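Javero Front Light

I've been selling lights out of the same shop for long enough to get bored of the word "powerful", so I'll try to tell you what the Javero is like to use after dark and leave it there. It throws a big, very white pool of light on the ground just ahead of you, then fades out softly. It's a light for seeing the road surface, first and foremost, and for quiet streets where the lamps are few and far between (we have plenty of those!). 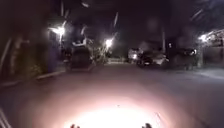
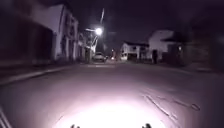 Night road, bright pool of light close in front.
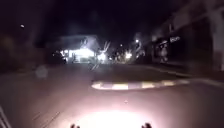

Prultusthorpe, 16th April

What I look for in a front light is whether I can read the tarmac. In the second photo there are thin dark wavy lines over on the right of the road, like sealed cracks or strips of tar, and I want to know about that sort of thing before I'm on top of it. The last one has the low traffic island with the yellow and white kerb, and I do love how those painted blocks stand out. The first is a narrow street with overhanging trees, and you can see the kerb on the left catching a bit of light too.

It's bright close in, so tilt it down a touch if you'll be meeting people coming the other way. I keep mine on the lower of its 2 settings in town and save the other for the lane out to Flirndale.

The bracket is the Kramer one we've stocked since January. It goes on with a single bolt, and you do need to nip it up again after the first few outings – mine worked a bit loose and the beam started nodding at every bump.

Price is 77 pounds with the bracket, charging lead and a spare rubber strap. Bracket on its own is in the spares section. If you're not sure it'll fit what you've got, send me a photo of the front end and I'll have a look.

Maya Semaan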